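About Kitby

Kitby runs short courses in household kitchen work at Plillcombe. The subject is narrow: clearing a table, sorting cups and glasses, washing up, and putting things back. Nobuhle Khumalo and Bent Riis wrote the first course outline, which had 11 units. The present outline has 37.

Teaching takes place in a domestic kitchen with a small table, a counter and a gas stove. Groups are kept small – the floor area does not allow otherwise.
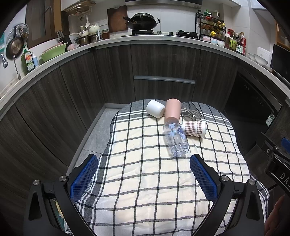
Do learners need to bring their own cups or cloths?
All tableware and linen is supplied by Kitby and included in the course fee.

Unit 4 covers drinking vessels. Paper cups are separated first, then glass, then the remaining cups. Xolani Mtshali teaches this unit and keeps its written procedure, which is revised each April. 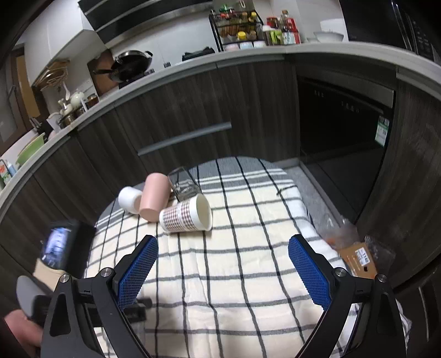
The same procedure is used in the assessment. Learners clear one table, wipe the cloth and report any chipped items to the instructor. Written results are sent by Anel Magagula at the Kitby office, Room 717.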